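Notebook, store-counter project, student group - May

Start 4:10 pm. Present: me, Birutė Uibo on the logging machine.

Goal for today: left arm, pick sandwich from the center tray, place in the basket. Right arm parked at the back, powered, no commands. Bottle rack and snack stand stay loaded during all runs so the planner sees the same clutter it will get at the Filtcombe demo.

Setup
- Table layout per sheet 4. Sandwich on edge, not flat. Flat gave bad finger clearance last time.
- Left gripper: flat fingers. Force limit unchanged.
- Barroso build from this morning, planner timeout 500 ms.
- Log prefix is 311. Birutė started a new one, the old prefix had two sessions mixed together.

Runs
First two aborted by the timeout before any motion. Raised nothing, restarted the Huleo node, problem gone. Cause unknown. Third run: pick OK, release too high, sandwich tipped onto the braided rim and stayed there. Lowered release height and repeated. Next run placed inside the basket. After that the wrist joint took the long way round on the return move and the cables went tight. Stopped by hand. No damage found on the connector.

Joint limit on the wrist was still the default from the Drerkov config. Tightened it on both arms so they match. Return path is now shorter, and over 2,222 frames logged on the repeat without a limit warning.

Open
- Startup timeout, see above. Check whether it depends on node order.
- Basket position drifts when the fingers brush the rim. Tape marks on the table, or grip pads under it?
- Food warmer is in the collision model as one box. The trays on top need their own - Birutė has the measurements.
- Bottles are next. Upper tier first, then try the front row. 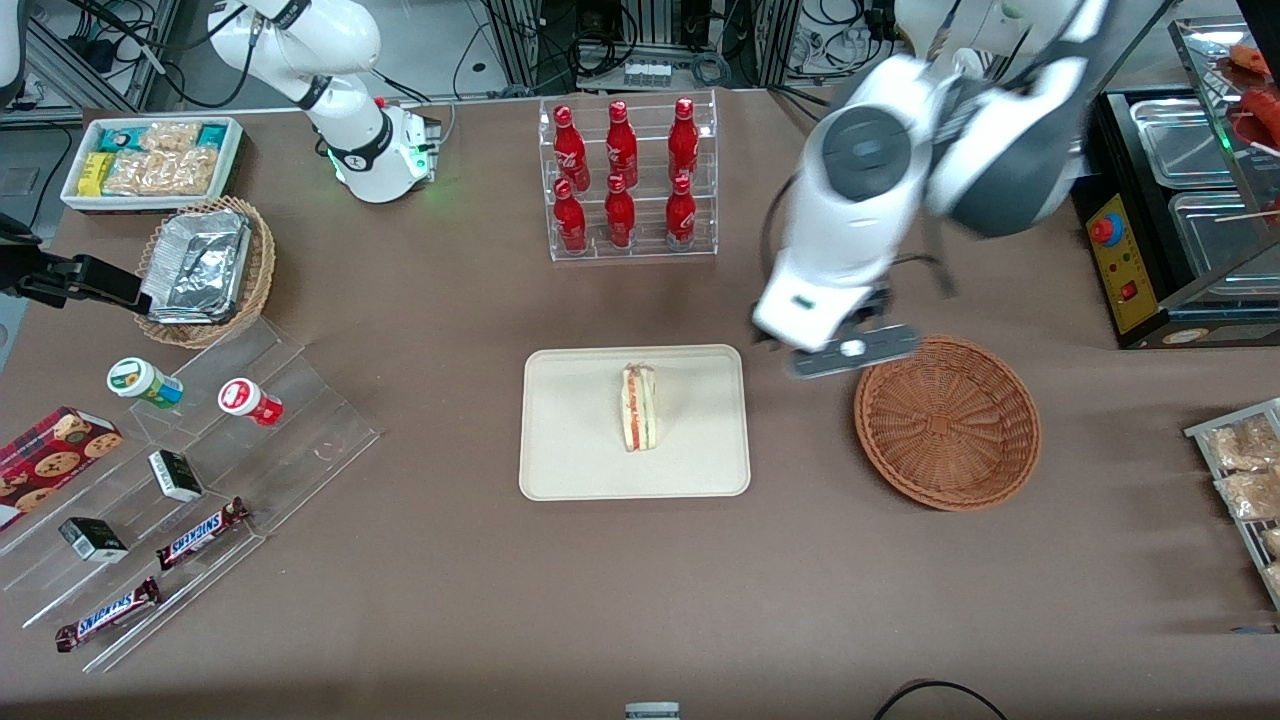 Left arm over the basket, sandwich on the center tray.

Contact: robotics club, room 4 | Copyright project team | Back to top
This site uses cookies to remember your login. Accept | Settings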